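Monday, November 28, 2022

# Visit notes: Branuten paper mill and converting hall

The Branuten mill runs one paper machine and a converting hall on the same site, on the east bank of the river below the weir. I went for the converting side. We have been buying their uncoated envelope stock through a merchant since the spring, and the last two lots curled badly in the folder. Duarte Barreto, the technical sales manager, had offered a walk-through in October, and it took until now to find a day when the machine was up and he was on site.

## Stock preparation

Pulp arrives in bales, mostly bleached eucalyptus with a smaller share of northern softwood. The bales go up a conveyor to the pulper, where the wires are cut by hand. The softwood is refined separately and blended afterward, a change made after their last rebuild. Before that, both pulps went through the same refiners, and the short fiber took more work than it needed. Barreto attributed a good part of the older curl complaints to this. I have no way to check that, but the stock we bought then was stiffer and closed up more in the fold.

Broke from the machine goes back in at a controlled rate. On bad days the broke tower fills, the rate creeps up, and drainage on the wire changes with it. They log the rate by shift. I asked for the log covering our two lots and was told it could be sent.

## The machine

The machine is a fourdrinier with a top former, three presses, two dryer sections and a size press between them. Ear protection is required from the wet end to the reel. Talking is possible only in the control room, so most of the useful conversation took place there.

Curl is a two-sidedness problem as much as a moisture problem. The wire side and the top side dry at different rates if the steam pressures in the upper and lower cylinders are not set against each other. At Branuten the last dryer group has separate steam control for top and bottom, and the operator trims it from a curl test taken at each reel change. The test is simple: a disk is cut, hung on a pin for a fixed time, and compared with a printed card. Two operators reading the same disk can differ by a full step. A camera reading has been discussed, but there is no budget line for it.

The moisture profile on the screen was flat except for the front edge, which ran wet. The edge is trimmed at the winder, but how much is trimmed depends on the order widths. Our width happens to use nearly the whole reel. Of everything I heard during the day, this seemed the most likely explanation for our second lot, where the trouble was confined to one side of the pallet.

## Converting hall

Reels rest before cutting, nominally for a full day. In practice the rest is shorter when orders stack up. The sheeter is an Ojala, bought used, with a rotary knife and an overlap section. It is well kept. Dust extraction at the slitters was weaker than I would like, and there was visible lint on the guard rails downstream. Lint on the sheet edge ends up on our rollers.

Skids are wrapped within an hour of leaving the sheeter. The wrap is a polyethylene-lined kraft, taped by hand at both ends. I asked to see a skid opened and one was cut for me. The top sheets lay flat. I took 30 of them for our own tests, plus the same number from the middle of the stack.

The hall is humidified by overhead nozzles, with a recorder on the wall near the packing tables. The chart showed a dip each morning when the dock doors open. The wrapping station is the closest point to those doors. Moving it would cost a forklift lane, according to the shift lead, and the question has been raised before.

## Laboratory

The lab is held at standard conditions and takes samples from every reel. Basis weight, caliper, porosity, brightness and tensile in both directions are run as routine. Stiffness is run on request. Hygroexpansion is not run at all; samples for that go out to Orkimetti, with a turnaround of 17 days at the time of my visit. That is too long to be of use for releasing a lot, though it would be acceptable for a yearly check.
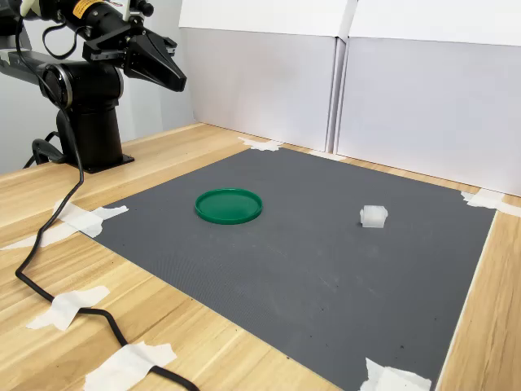 Results are entered at the bench and attached to the reel number. The reel number is printed on the skid label, so any skid can be traced back to its reel, but not to its position across the reel. For our purposes the position matters more. Barreto agreed that the winder set number could be added to the label, and thought the label template had room for it.

I went through the caliper data for our two lots with the lab technician. Both were inside tolerance. The second had a wider spread between front and back, consistent with the wet edge noted above, though caliper alone does not prove it.

## Open points

- Broke rate log for both lots, to be sent by Branuten.
- Winder set number on skid labels, starting with our next order.
- Price for a narrower width that leaves more trim on the front side. Minimum quantity would be 3,000 kg.
- Our own curl and fold tests on the sample sheets, top and middle of the stack, wire side marked.
- Whether a full rest day can be written into the order. Barreto was cautious on this one and wants to ask production first.

Until the tests are done I would keep the remaining stock from the second lot off the fast folder and use it on hand-fed work, wire side down.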